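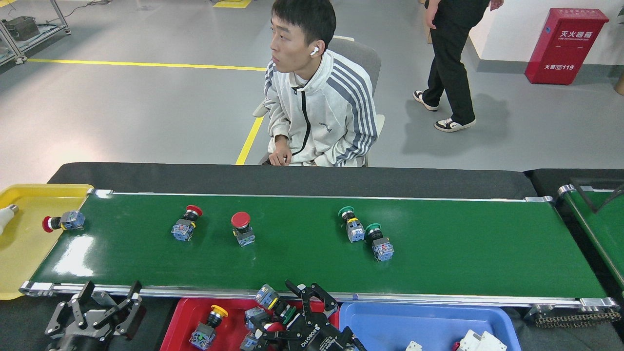 Does paying for the extended warranty on a washing machine save you money?
For most people it costs more than the repairs would have.

I've been reading these contracts for a while now and I'd like to get a few things down, because the sales pitch has gotten worse.

1/ My own case first. Sorent washer, bought last November. The store in Hornham wanted $132 for three extra years. The salesman called it "full coverage." I asked to see the full coverage. He had a brochure with a smiling family on it.

2/ The contract itself was 9 pages and I had to ask twice. Door seal: excluded. Hoses: excluded. Drain filter: "customer maintenance." Tell me what you think goes wrong on a washer.

3/ What they do cover is the motor and the control board. Fine. Those are expensive. But the maker already covers the motor for 10 years. Read your own paperwork before you pay a second company for the same part.

4/ "But it starts on day one!" Sure. So does the manufacturer's warranty. For the first year you're paying for something you already have. I asked whether the three years began after that one ended. They did not.

5/ Touran Salehi replied to an earlier post of mine saying hers paid out on a dryer, no fuss. I believe her. Somebody has to get paid or they'd never sell another one. I'd like to know how many people got turned down, and that number is very hard to find.

6/ Claims. You call a number, they send their technician, on their schedule. Mine offered a visit in roughly two weeks. Two weeks of the laundromat isn't covered either, I checked.

(Yes, I bought it. I was tired and the line was long.)

7/ The visit: he said it was the door seal. See post 2. I got a $106 bill and a request to rate my experience.

8/ Hywel Humphreys fixes appliances out of a shop in Canport and I asked him what he'd have charged. Less. He also said he'd have told me over the phone to wipe the seal down once a week and leave the door open.

9/ Now Ibarra is selling a monthly plan, "peace of mind for every appliance." Look for the claim limit before you sign up. It's in the terms, under a heading that has nothing to do with limits. There's also a waiting period, and it starts over if you miss a payment — even by a day.

10/ Someone will ask about credit cards. Some do add time to the maker's warranty for free, some quietly dropped it. Call and ask, and get the answer in writing.

11/ What I do now: the warranty money goes in a savings account with a dumb name. So far it has bought one hose.

Replies are open if you've had a claim turned down. I'm mostly interested in the wording they used.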